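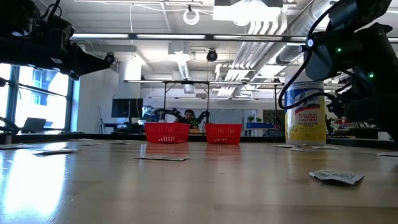 Benoît wrote to me after last week's session to say he still couldn't see why a bond loses value when interest rates go up, given that the coupon never changes. Fair point, and I rushed it (sorry!), so let's go back over it slowly before we start on mortgages.

Say you bought a bond for 1000 pounds a year ago and it pays you 15 pounds a year. Not thrilling, but it was the going rate. Now the central bank tightens and new bonds at the same price pay more than yours. Would I buy yours from you at full price? Of course I wouldn't – I'd want a discount to make up for the smaller coupon. Your 15 pounds is exactly what it was, it's the price somebody else will pay for it that has moved.

Hold it to the end and you still get your 1000 back, assuming the borrower doesn't go bust. Carla Haddad asked in November whether that means the loss isn't real. I'd say it's real if you have to sell, and even if you don't, you're stuck with the lower income while everyone else earns more.

Long bonds get hit harder than short ones, by the way. Ten years of a poor coupon is a lot worse than one!

Now mortgages. On a fixed deal your payment stays put until the deal ends, so a rate rise can take years to reach you. On a tracker it usually arrives within a month or so. If your payment goes from 678 to 828 a month, that's 150 you can't spend elsewhere, and that squeeze is a big part of how the bank hopes to slow prices down.

For next time, please read the Chidiac chapter on yield curves and have a go at the first two problems after it. Bring a calculator.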